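How a Big Old Room Becomes a Place to Work
A page for young readers from the Mostyn Hall Learning Office

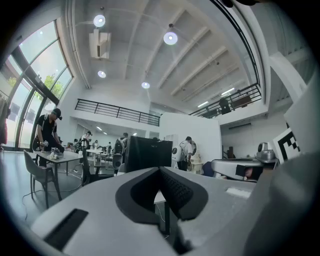 Prultville, 7/12/22

Many towns have large buildings with very tall rooms. Some of these rooms are now used for work. People bring in tables, chairs, lights and screens, and they share the space for a day, a month or longer. A room used in this way is called a shared workroom.

This page explains how such a room is put together. It was prepared for pupils who will visit Mostyn Hall in July with the summer school. Words that may be new to you are explained where they first appear.

Why are the windows so tall?

Daylight is the best light for most kinds of work. It comes from the side, it costs nothing, and it shows colors as they are. A tall window lets daylight travel much farther into a room than a low one can. In the picture, the windows stand along the left wall. They have dark frames, and their tops are curved. A curved top of this kind is called an arch. Green leaves can be seen through the glass.

An arch is a strong shape. The weight of the wall above pushes down on the curve, and the curve passes that weight to both sides. Builders have used arches over doors and windows for a very long time.

What holds up the ceiling?

Look up the next time you are in a large hall. You may see thick bars that run from one side to the other. These are beams. The beams in the picture are deep and lie side by side, and the ceiling is made of concrete. Concrete is a mixture of cement, water, sand and small stones that becomes hard as it sets.

Beams carry the weight of whatever is above them. Deep beams bend less than shallow ones. You can test this with a plastic ruler. Hold it flat across two books and press gently on the middle, and it will bend. Now turn it on its edge and press again. It will hardly bend at all.

Why do the lights hang down?

A lamp fixed to a very high ceiling is a long way from the people who need it. For this reason many tall rooms have pendant lights. The word "pendant" means "hanging." The round white lights in the picture are pendant lights. Under the balcony the ceiling is lower, and fluorescent lights are used there. A fluorescent light holds a gas that helps it to glow when electricity passes through.

At Mostyn Hall the pendant lights were chosen by Kerstin Bakke, who plans the lighting for all of the buildings in our care. Each of them hangs on a cable that can be made longer or shorter.

What is a mezzanine?

A mezzanine (say "MEZ-uh-neen") is a floor that fits between two other floors. It does not cover the whole room. People standing on it can look down at the people below. A mezzanine must have a railing along its open side so that no one can fall. The railings in the picture are black and the one at the back is made of metal.

Pupils may go up to the mezzanine at Mostyn Hall in groups of up to 6. Please walk, and keep bags and bottles away from the railing.

How is the air kept fresh and cool?

Warm air rises. In a tall room the warmest air gathers near the ceiling. An air conditioner takes in warm air from the room, removes heat from it and sends it back cooler. One is fixed high on the left in the picture. The rooms at Mostyn Hall are kept at 72 degrees Fahrenheit during the summer.

Why so many cables?

Screens, speakers and computers need electricity, and most of it reaches them through cables. In an old hall the sockets are often in the walls, while the tables are out in the middle. The cables must then cross the floor, as some of them do in the picture. Everyone who uses the room has to watch where they step. Yolanda Quintanilla, our safety officer, has laid 400 feet of cable cover at Mostyn Hall. A cable cover is a low strip with sloping sides. Step over it, and do not stand on it.

How do people share the room?

People in a shared workroom may be doing very different things. In the picture a man in a dark cap leans over a white table with a small object in his hand, while other people have gathered at another table farther back. Sharing works well when each person follows the same rules. The rules at Mostyn Hall are these:

Use a quiet voice at the tables.
Ask before you touch anything on another person's table.
Push your chair in when you leave.
Carry your backpack in front of you in narrow places.
Tell an adult at once if something is spilled.

Words to remember

Arch: a curved top over a door, window or opening.
Beam: a long, strong bar that carries weight.
Mezzanine: a floor between two other floors.
Pendant light: a light that hangs from above.

Text by Eugénie Cordier. Checked for young readers by Hayley Wragg.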